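Wir planen gerade den Kauf von Robotik für unsere Spülküchen, und weil mich mehrere Leute gefragt haben, schreibe ich auf, wie wir das Budget gemacht haben. Es ist ein längerer Faden. Deutsch ist meine dritte Sprache, bitte seid geduldig mit mir. 1/14

Zur Lage: Flaketti betreibt 7 kleine Küchen. Ich bin dort für die Beschaffung zuständig, also für alles vom Kochlöffel bis zum Kombidämpfer. Im Mai kam die Frage von der Geschäftsführung, ob man die Reinigung nach dem Service teilweise automatisieren kann. 2/14

Wir haben zwei Angebote eingeholt. Vostis verkauft einen Arm auf Schiene, fest montiert über dem Becken. Larnham vermietet ein fahrbares Gerät mit zwei Armen und berechnet nach Betriebsstunden. Diese zwei Modelle kann man nicht direkt vergleichen, und damit fing meine Arbeit an. 3/14

Mein erster Fehler: Ich habe nur den Kaufpreis in die Tabelle geschrieben. Loredana Bortolotti aus der Buchhaltung hat sie mir am selben Nachmittag zurückgeschickt, mit einem einzigen Wort am Rand: «Montage?» 4/14

Sie hatte recht. Die Montage der Schiene ist im Angebot von Vostis nicht enthalten. Für eine Küche kommen 3.755 Euro dazu, und darin ist der Elektriker noch nicht eingerechnet. In zwei Küchen müsste man ausserdem die Wand verstärken, dafür habe ich bis heute keinen Preis bekommen. 5/14

Zweiter Fehler: Ich habe «Spüle reinigen» als eine Aufgabe gezählt. Arlindo Trindade, der bei uns die Küchen leitet, hat mich gebeten, einmal nach Feierabend zu kommen und selber mitzumachen. Danach habe ich die Zeile in der Tabelle in viele Zeilen geteilt. 6/14

Ablaufsieb herausnehmen und leeren. Trennwände abwischen. Die Ecken, die rund sind und trotzdem Schmutz halten. Den vorderen Rand, wo man das Tuch fest andrücken muss. Die Ablage hinten, wo immer etwas liegt. Für jede dieser Zeilen habe ich beide Anbieter gefragt: Kann Ihr Gerät das, ja oder nein? 7/14

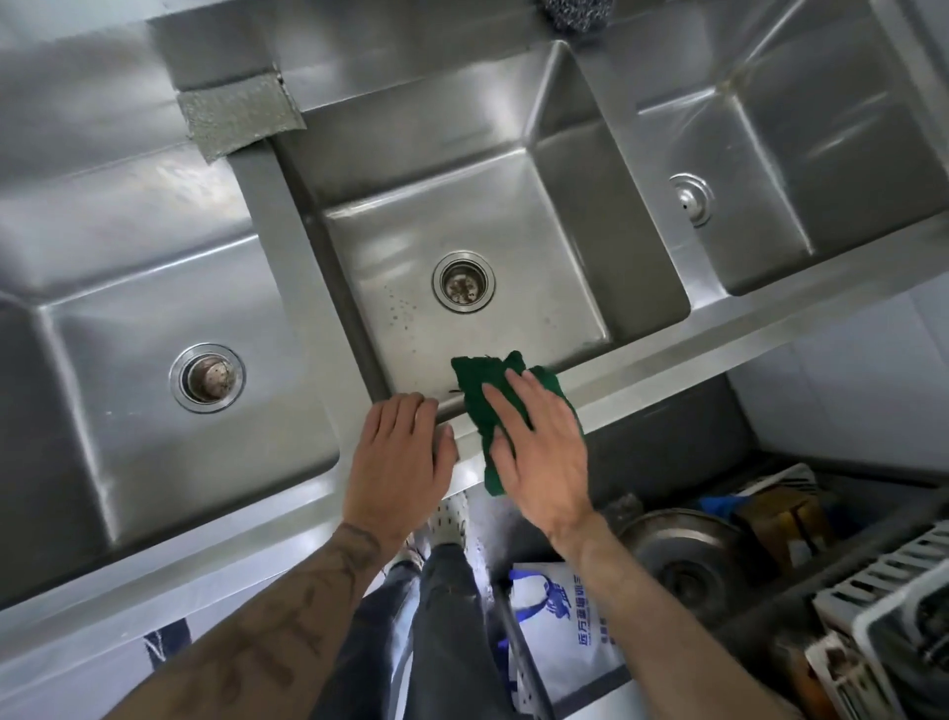 Vostis hat bei den Flächen «ja» geschrieben und bei den Sieben «auf Anfrage». Larnham hat überall «ja» geschrieben, aber mit einer Fussnote, dass der Bereich vor dem Becken frei sein muss und dass keine losen Gegenstände unter der Spüle hervorstehen dürfen. Wer schon in einer Küche gearbeitet hat, weiss, was diese Fussnote kostet. 8/14

Ich habe deshalb eine neue Position ins Budget genommen: Regale und Boxen, damit der Platz unter den Becken aufgeräumt werden kann. Pro Küche 400 Euro. Narendra Sisodia, unser Techniker, hält das für zu wenig, und er will noch einen Wandhalter für Besen und Wischmopp. Das habe ich notiert, aber noch nicht eingerechnet. 9/14

Verbrauchsmaterial wird gern vergessen. Der Greifer von Vostis braucht eigene Tücher, die mit einem Clip befestigt werden. Eine Jahrespackung kostet 274 Euro. Larnham sagt, ihr Gerät arbeite mit jedem normalen Tuch. Das möchte ich schriftlich haben, ich habe schon zweimal darum gebeten. 10/14

Eine Frage kam gestern von Imke Hinrichs, die in einer Schulküche arbeitet: Was passiert mit den Leuten, die jetzt spülen? In unserem Plan werden keine Stunden gestrichen. Die Zeit soll in die Vorbereitung gehen, wo wir seit Langem zu wenig Hände haben. Ich schreibe das hier offen, damit man mich später daran erinnern kann. 11/14

Was mir geholfen hat, falls jemand dasselbe vor sich hat: Verlangt einen Test in der eigenen Küche, am eigenen Becken. Ein Vorführraum hat glatte Becken und kein Klebeband am Rand. Vostis bietet nur Tests im Vorführraum an. Larnham kommt vorbei, verlangt aber die Anfahrt. 12/14

Arturo Morelli vom Planungsbüro Caruso hat noch einen dritten Weg vorgeschlagen: eine einzige Küche für sechs Monate, mit Mietgerät, und bei den anderen das Geld erst einmal in neue Armaturen und bessere Siebe stecken. Zuerst war ich dagegen, weil das Mieten über längere Zeit teurer ist. Inzwischen steht dieser Vorschlag in meiner Tabelle auf dem ersten Platz. 13/14

Die Entscheidung fällt, wenn Larnham die Sache mit den Tüchern bestätigt hat und ich den Preis für die Wände kenne. Wenn jemand schon einen Arm über einem Becken mit mehreren Kammern betreibt: Mich interessiert vor allem, wie oft ihr die Dichtungen am Handgelenk wechseln müsst. In beiden Angeboten steht dazu nichts. 14/14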